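The Half Second Before the Push

Mei Achterberg starts her mornings by reading what the planner did overnight. The log is a plain text file, one line per decision, and she scrolls it on a laptop with a cracked hinge while her coffee goes cold. Most lines are dull. She is looking for the ones where the software changed its mind.

"If it picks a push, sticks with it and the block goes where it should, I learn nothing," she says. "I want the line where it picked one thing, then another, then the first thing again."

Achterberg leads the planning team at Flodow, a small company in Winditz that writes control software for robot arms. The product is called Pevix. Its job is to decide how an arm should move objects that it does not pick up, by sliding them, turning them or nudging them apart. A person clearing a kitchen counter does this all day with the side of a hand. For a machine it is a hard problem, and much of the difficulty sits in the software.

When a gripper closes on a part, the part usually goes where the gripper goes. When a finger pushes a part, the part may slide straight, spin, tip or roll. It depends on friction, on where the contact falls and on what else is nearby. A small error at the start grows with every inch of travel.

The first version of Pevix tried to work all this out in advance. It built a full plan, with every push from start to finish, and then ran it. On a single cube it did fine. With a handful of shapes close together, the plan was usually out of date by the second push. The team spent most of a winter making the physics model better, and the results barely moved.

The current version plans a short way ahead and then looks again. A camera image comes in, the perception code estimates where each block is and which way it faces, and the planner tries out 205 possible pushes in simulation. It scores them, sends the best one to the arm and throws away the rest. The whole cycle takes 87 milliseconds on the office machine. Then it starts over.

Achterberg says the scoring took longer to get right than the simulation. Early on, the planner was given credit only for moving a block closer to its goal. It would happily shove one block through a group of others to get there. The team added a cost for disturbing neighbors, and the arm became so careful that it sometimes hovered and did nothing. They now lower that cost a little each time a cycle passes without contact, until the planner commits.

Perception is the other half. The blocks come in plain shapes and strong colors, which helps, but the arm keeps getting in the way of the camera. A block that was in full view a moment ago may show only a thin edge of color. The old code dropped such a block from its map, and the planner would then treat the space as free. The new code keeps the last good estimate and lets it get less certain with time. The planner sees a fuzzy region and stays clear of it if it can.
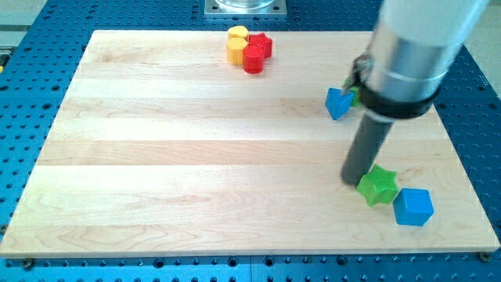

Stars are the shape the team argues over most. A cube offers four flat sides and behaves much the same on each. A star has points and notches, and a finger that lands in a notch can steer the block, while one that lands near a point tends to spin it. Pevix has a separate contact model for notches, 890 lines of code that one engineer, Ní Mhurchú, wrote and still mostly maintains alone. She would like to replace it with something learned from data. Achterberg is not against that, but she wants to be able to read why a push was chosen.

The test set now stands at 1434 recorded runs. Every change to the planner is replayed against all of them before it goes near an arm. The replay catches crashes and slow cycles. It is less good at catching bad judgment, and for that the team still runs the real hardware and reads the log afterward.

Flodow plans to release the next version in September. Before then, Achterberg wants to fix the flip-flopping she hunts for each morning, where two pushes score almost the same and the planner swings between them. One proposal is to give a small bonus to whatever push was chosen last. Ní Mhurchú thinks that hides the problem. They have a branch for each idea, and both are running tonight.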